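Istora plate-handling records: README

Status: internal release, second revision
Maintained by: Kurero, workplace automation group
Site: Pradstead catering depot, wash-up and stacking area

Summary

This folder holds the records of a trial in which part of the plate handling at the Pradstead depot was given to a two-armed bench cell. It contains 599 recorded runs of plate moves, the shift notes kept by staff over the same period, and 134 short questionnaires on how the work changed. The runs and the staff material are meant to be read together. Either half used alone will give a poor account of the trial.

Background

Plates come off the wash line in mixed order and have to be sorted by colour before they go back to the serving points. Before the trial this was done by hand, standing, by whoever was on the late shift. It was the task most often swapped between staff and the one most often named in reports of sore wrists. Kurero was asked to find out how much of the sorting and shelving could be done by arms fixed at a bench, and what would be left for people to do.

The task

Each run starts with plates spread over a wooden table, with a raised shelf along the far side. The operator gives a target, for example the pink plate to the shelf, and the arms carry it out singly or as a pair. Runs end when the target is met, when the time limit passes or when the operator stops the cell.

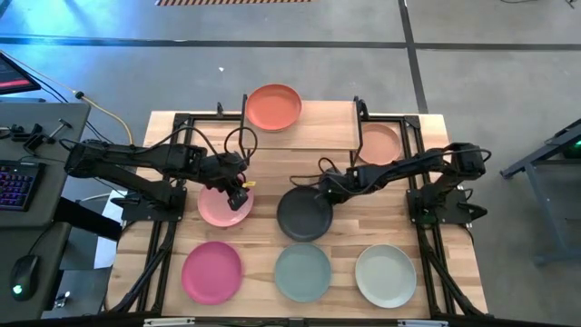
Operators were drawn from the depot's existing staff. No new posts were made for the trial and none were removed. Training took 2 shifts per person, the first on stopping and restarting the cell and the second on labelling runs.

Contents

runs/ one folder per run, with joint positions, gripper state and overhead video
labels/ target, outcome and stop reason for each run
shift_notes/ typed copies of the handwritten log, names removed
survey/ questionnaire answers, one row per form
hollis/ settings files for the Hollis scheduler, which sets the order of targets

Changes to the work

The shift notes show less lifting and more watching. Staff on the cell spent most of their time setting out plates, checking outcomes and clearing stops. Several wrote that the work was lighter but harder to leave, as a stop left unattended held up the line behind it. Breaks were moved to 2 fixed points in the shift in March, and complaints about cover fell after that.

Questionnaire answers are mixed. Longer-serving staff were more likely to say that they had lost control over pace. Staff who had done the labelling training were more likely to want the cell kept.

Known problems

Outcome labels were entered by the operator on duty and have not been checked by a second person. Plates of similar colour are sometimes confused in the target field. Early shift notes are brief and do not always give a stop reason. The questionnaire was optional, and night staff are under-represented in it.

Use

The records may be used for work on two-armed handling and for study of job design. They must not be used to rate individual workers. Requests for the unedited shift log will be refused. Corrections to labels should be sent to the Istora maintainers with the run folder name and the field to be changed.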